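I have a rule about films with a lot of rain in them, and the rule is that I go on my own. So I was in the little screen at the Garside in October, coat still on, with a bag of wine gums and an entire row to myself, watching The Howlader Account. I came out two hours later feeling as if I'd been told off by someone I quite like.

It's a courtroom film, sort of. Augustina Boateng plays Ruth, a court stenographer in a small coastal town who starts to suspect that the transcripts she's typed are being changed after they leave her desk. No murder, no car chase. A woman reads her own work back and finds a sentence she's sure she never heard. I can't think when I last got goosebumps from someone turning over a sheet of A4, but there we are!

Boateng is wonderful. I'd only seen her in that hospital series where she had to stand at the back looking worried, and it's lovely to see her handed a whole film. She does a thing with her hands where they carry on typing very slightly on her knee when other people are talking (on the bus, at her sister's table, in the dentist's waiting room) and the film never points at it. I noticed it at the dentist and then spent the next half hour cross with myself for not having spotted it earlier.

Warrick Tapsell is the judge, and I'm less sure about him. He's got the voice, and he fills a doorway very nicely, but there's a bit too much twinkle. Every time he was supposed to be frightening I wanted to ask him if he'd like a biscuit. My friend Shafiq Gazi, who saw it the week before me, thinks that's the point and that the judge is meant to be everybody's favourite uncle right up until the end. He may be right. He was right about the Zillano documentary too, and I was rude to him for a month over that one.

The director is Lakmal Paul and it's his second feature. The first was the one set entirely in a lift, which I admired more than I enjoyed. He's loosened up a lot since then. There's a long dinner in the middle of this one, 18 minutes according to the programme notes, where Ruth's family argue about selling a boat, and it has nothing to do with the plot until the very last line of it. I was laughing out loud (alone in my row, like a lunatic) and then I really wasn't. I'd watch that dinner again tomorrow as a short film.

What doesn't work? The music, mostly. Somebody has decided that every scene in the records office needs a cello groaning away underneath it, and after the third visit I was longing for a bit of quiet. You've got a woman alone in a basement with 1000 files and a faulty strip light - you don't need the cello! I also got lost with the business about the Cukico contract, which seems to be the reason for the whole cover-up and gets explained once, very fast, by a man eating a sandwich. I asked Shafiq about it afterwards and he'd missed it as well, so at least I wasn't dozing.
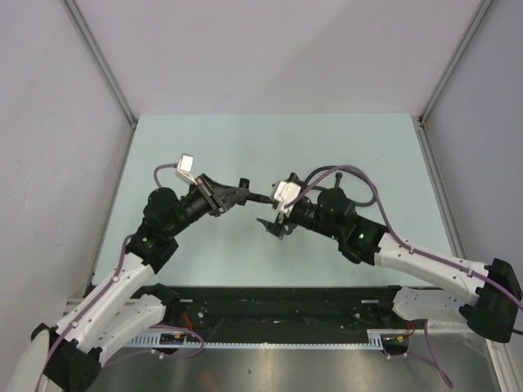 And then the ending, which I'll try to talk about without spoiling. Ruth gets her chance to speak in the courtroom, and Paul does something I thought was very brave - he stays on the new stenographer, the young lad played by Kavinda Amarasinghe, and we only hear her. All you've got is his face and his fingers, and the question of whether he'll type what she's saying. Amarasinghe has perhaps a dozen lines in the film and he very nearly walks off with it. The couple two rows in front of me were gripping each other's sleeves.

I've seen a few grumbles that it's slow. Well, yes, it is a bit. If you go in wanting a thriller you'll be looking at your watch by the time they get to the boat. I'd lose the second trip to the solicitor, and one of the beach walks could go too (there are several, all in drizzle, all with the same dog). But I was never bored, and I've thought about Ruth most days since, usually when I'm typing something dull at work and my mind's wandered.

It's on at the Garside for another week, in the small screen, mostly at 7 in the evening. Take a jumper, the heating in there is hopeless. Next up for me is the Zillano follow-up, which Shafiq has already seen and is being unbearable about.

Contact me | © All words my own, please ask before borrowing | Back to top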